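4 min read

August 2025

Friday, and I am writing this at the kitchen table with my shoes off and the window open, having been on my feet since before eight. The tea has gone cold twice already. I promised myself I would put down what I thought of the Torkedard while it was fresh, before the sales people ring on Monday and I start remembering it the way they want me to.

So, the Torkedard. It is Prilness's folding and sorting kit, the one Amarachi has been talking up since January, when she came back from the trade day with a tote bag full of leaflets and a look in her eye. We get it on trial for 23 days, and then we either send it back or sign for it. I will admit I went in with my arms folded. I have seen two of these things before and both of them could do a tea towel very nicely, provided the tea towel had been laid out for them by somebody who could just as easily have folded it. But I do want it to be good! Our returns bench at Karero is a misery in the autumn, all those jumpers coming back in bags, inside out and knotted up in themselves, and my wrists are not what they were.

The morning was mostly setting up. Dae-han had the manual open on his knees and read bits of it aloud in a solemn voice, and Brian from Prilness was very patient with us, I must say, even when I asked him the same thing about the emergency stop three times over. (It is the big one on the right-hand side. I have written it on my hand, and it is still there, I see.) You don't program it in the old sense. You pick a cloth type from a list, tell it what you want done, and it has a go, and if you don't like the go it had you can take hold of it and show it. I liked that part more than I expected to. There is something companionable about it, like teaching a niece to ice a cake.

We did cottons first and they were fine, no complaints, a bit slow. Then we moved on to knits, which was what I had been waiting for all week. Knitwear is where the money goes with us, and it is horrid stuff to handle, to be fair to the machine. It stretches, it slumps, it hides its own edges, and a ribbed piece in one of those oatmeal shades is the same colour all the way over, so I can quite see how a fold and a hem might look alike to it. I stood there with my clipboard for ages wondering which end I would have picked up myself.

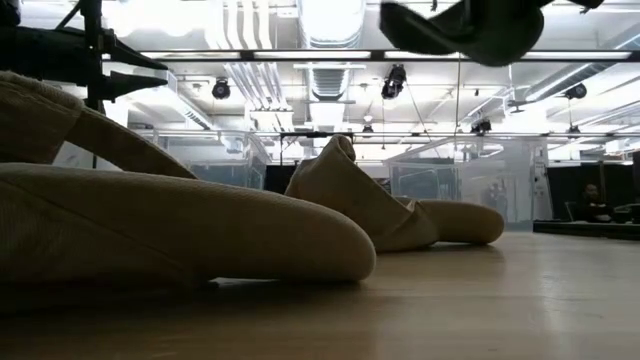 Helju reckoned the gripper was the wrong thing to be judging altogether, and that what we ought to be asking was how long it takes to make up its mind. She said a clumsy machine that decides quickly would still clear more of the bench by teatime than a graceful one that stands and ponders, and that she would want to see it left alone with a full bag of returns before she believed a word of the leaflet. I didn't have an answer to that, and Brian wrote it down, so I suppose he hadn't either.

I have been turning it over ever since. She is right that it ponders. I timed one of its pauses at 17 seconds, and that is a long while to stand looking at a cardigan. Brian says the pauses get shorter as it learns our stock, and perhaps they do, but I would like to see that with my own eyes and I told him so, nicely. On the other side of things, it never once got cross, which is more than I can say for me last November.

Then the money. The monthly charge is 2,266, with the servicing in it but without the spare finger pads, and those wear out (I asked). Okonkwo quoted us less in the spring for theirs, only theirs won't touch wool at all, so it is hardly a fair comparison and I shall have to say as much to Amarachi before she puts the two side by side on a slide.

If I had to give my verdict tonight it would be to keep it for the whole trial, put it on knits every day and leave the cottons to us, and do exactly as Helju says with a full bag and nobody hovering. I must ask about the pads in writing. I must also ring Mum back, and find out who has walked off with my good scissors.

Bed now. My feet are throbbing, and there is still a bowl of plums on the side that wants stewing before it goes over.

6 comments · 11 shares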